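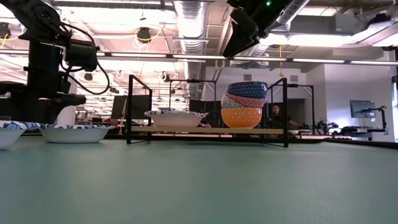 Patterned bowls on a wooden shelf board.

The port of Trindholm opens its gates at 5 in the morning, and by then the line of trucks is already long. Siham Masri, who exports dried fruit and spices, remembers when her drivers waited two days for a stamp. Since February the papers travel ahead of the cargo, and the waiting has become shorter.

The change comes from a customs agreement between Trindholm and its inland neighbour Holtmont. Small traders may now declare goods under a value of 2,000 dollars with one simple form. In the first months, 776 traders have registered, and almost 110 of them had never before sold anything across the border.

"For a big company, one day of delay is a cost," says Masri. "For me it was the whole profit of the month."

Not everybody is satisfied. Munther Karam, a freight agent in the harbour district, says that the form is easy but the road is not. Between the port and Deltcombe the asphalt is broken in many places, and in the rainy season the trucks must go the long way through the hills. He would like to see the fees spent on repairs.

Milagros Marquez, an economist who advises the Holtmont chamber of trade, agrees with him in part. The revenue is still modest, she explains, and both governments have promised to publish the accounts before the next budget. Talks about the road will continue in Deltcombe.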